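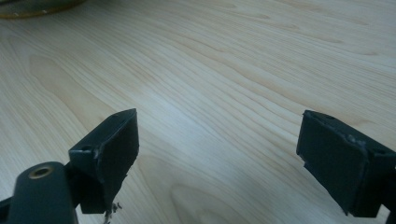 The Good Table

My aunt left me the table, and with it four pages of instructions. The table came from a shop in Fendside that has since become a different shop, and the instructions came from my aunt, who had never in her life bought a thing without going on to supervise it.

No hot cups. No cold cups either. Newspapers to be read elsewhere, on account of the ink. Elbows at the owner's discretion, the owner being her, even now.

I had been eating off a folding tray for six years and felt this was a step up. I laid one fork on the new table the first night, lost my nerve and ate my soup standing at the sink.

The man who delivered it said it was a lovely bit of wood. He said it the way people say a dog is lovely when it has just bitten someone. The van had come 213 miles, he told me, and he'd been made to ring my aunt's solicitor at each stop. There was £383 to pay, which the will described as a gift.

By April I had a tin of Ruvness wax and opinions about cloths. I knew the grain better than I knew my neighbours. There was a swirl I took for an eye, and long curved lines running away from it like a river on a map, and I found that if I sat on the far side I could eat a boiled egg without feeling looked at. I ate a great many boiled eggs. They seemed the least likely to spread.

Then my sister came to stay and put down a mug. Tea, full, straight off the boil, no mat. She went on talking about her boiler. I heard perhaps one word in ten.

When she lifted it there was a ring, pale and perfectly round, just by the eye.

"Oh," she said. "Was that there?"

I went for the four pages. Under Rings, on the last sheet, in the small sloping hand she kept for things she didn't want read, my aunt had written: There are two already, on the underside. I had the top turned over in Peñalver's workshop and told your uncle it was new.

I put the kettle on again. My sister wanted to know if we had any biscuits, and I said yes, and to mind the crumbs.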